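Search this list Enter keywords Go

Re: [Trellton-cooks] Potato pancakes for a crowd?

Yes, do it! I grate mine the night before and they fry up beautifully – just squeeze them hard in a towel first.

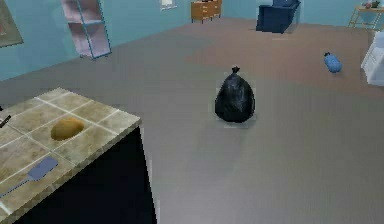 Posted by the Trellton list host, Saturday, October 17, 2020

> We may have 70 people at the November supper.
> Can I really make pancakes for that many?

You can! Use two pans and keep the finished ones in a low oven. I love them with applesauce.

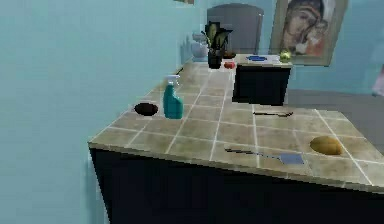
Last changed: October 17

Onion goes in last, and plenty of it. Save me a crispy one!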